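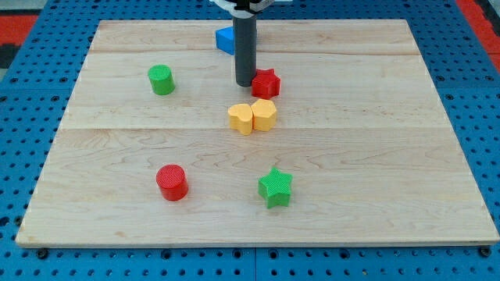

Shape blocks are small solid pieces, each cut or molded to a simple outline such as a star, heart, pentagon, cube or cylinder, and used for sorting, matching and arranging. They are sold mostly as toys for young children, though they also turn up in classrooms, in therapy rooms and on workbenches where someone needs a handful of objects that are easy to tell apart. The name is loose. Sellers apply it to anything from nursery building bricks to flat puzzle tiles, and no single definition covers all of it.

Shapes and colors

A typical set mixes outlines that come from geometry (cube, cylinder, pentagon) with outlines that come from greeting cards (heart, star). Many descriptions of such sets call all of them "geometric shapes," a claim that holds up only if the word is stretched a good deal. Most star and heart blocks are prisms: a flat outline given some height, with the same shape on top and bottom. A child who learns to call one a "star" has learned the name of a drawing, and whether this counts as early geometry is open to argument.

Colors are usually few and strong. Red, yellow, green and blue are the common choices. In some sets the color follows the shape, so that every heart is yellow; in others the two vary freely. The second kind allows more sorting games, since the same pile can be divided by color and then again by outline. The first kind is easier for a beginner but can hide what is being learned. A child who puts all the hearts together may be looking only at the yellow.

Materials and surface

Older blocks were mainly wood, painted or stained. Molded plastic later became common, and home 3D printing has added a third source. Printed blocks often carry a fine crosshatched texture on the top face. Makers like to present this as a grip feature. It may be one, but similar patterns can also come from the way a printer fills a flat surface, and the finished piece does not always show which explanation applies. Texture does cut glare, which helps under a strong lamp, and it also holds dust and dried juice better than a smooth face does.

The Hinuleo pattern, a printable set passed around among hobbyists, gives its blocks short, chunky proportions so that they stand without tipping. Its instructions promise that the pieces will last for "700 hours of play." No test is described, and the figure should be treated as decoration.
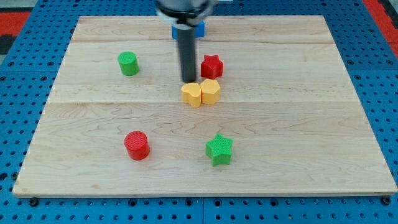 Working surfaces

Blocks can be used on any level surface, but a plain board is often preferred. Pale maple or a similar light wood gives good contrast with bright colors, and the board marks out where the activity begins and ends. Wide boards are commonly made from planks glued edge to edge, with faint seams running along the joints. The seams are harmless if the glue-up is flush. They also make handy dividing lines, and some sorting games use them that way: one color on the near plank, another on the far one.

The Biscombe guide to play equipment recommends a board at least 17 inches wide, without saying why. Smaller ones work, though pieces end up on the floor more often. A board laid over a perforated worktop has one practical advantage - it covers the holes, which would otherwise leave small pieces sitting unevenly.

Claims about learning

Block sets are widely advertised as building spatial skill, patience and early math. The broader case for block play is reasonable, but much of it rests on construction, where pieces are stacked and balanced. Stars and hearts stack poorly once they are turned on edge, and there is less to go on for sets used only for sorting. The Astard sorting set claims results in 4 weeks, and the rival Bugti set claims them in 2. Neither box says what the results are.

Safety and care

Any block small enough to fit in a child's mouth is a choking hazard, whatever age is printed on the package. Star points can chip, particularly on printed pieces, and a chipped point may be sharp. Plastic blocks should be washed in warm, soapy water with a soft brush for the textured faces. Dishwashers can warp some printed plastics. Wooden boards should be wiped, not soaked, and dried standing on edge.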